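Looking after the two-arm table cell: common questions
Posted in December by the Pindeo bench team
18 shares | 3 comments

How often do the gripper fingers need attention?
Every 300 cycles, or sooner if a can starts to slip. Wipe the pads with a dry cloth and check the screws on the gripper housing. Snug is enough. The housings are plastic and the threads strip easily.

Do both arms get the same service?
Yes, but on separate sheets. Write the sheet number for the arm you worked on and the cycle count when you stopped. The left arm was at 482 when we wrote this page, the right at 167.

How should the cables run?
Down the outside of the arm, with a loop left at the back of the gripper. Move the wrist through its full range by hand before you tie anything – a cable that looks fine at rest can pull tight at the end of travel.

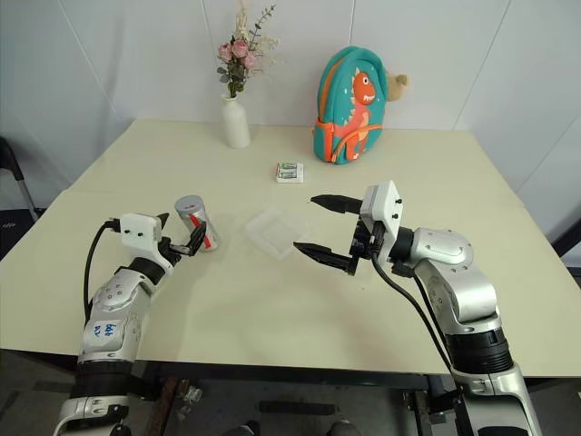 If the cable does pull tight, cut the ties and start over from the gripper end. Don't stretch the loop to gain length. Spare cables are in the Trilex drawer.

One gripper stops short of closing. What now?
Power down, clear the fingers, and home that gripper alone. If it stops at the same point again, swap the Flekex finger set before you touch the settings.

Do I have to recalibrate after changing fingers?
Yes. Run the open and close routine with nothing in the gripper, then once on a can. It takes roughly 18 minutes for the pair.

Can I use the Hosoda grease on the joints?
No. It is for the linear rail on the other bench only.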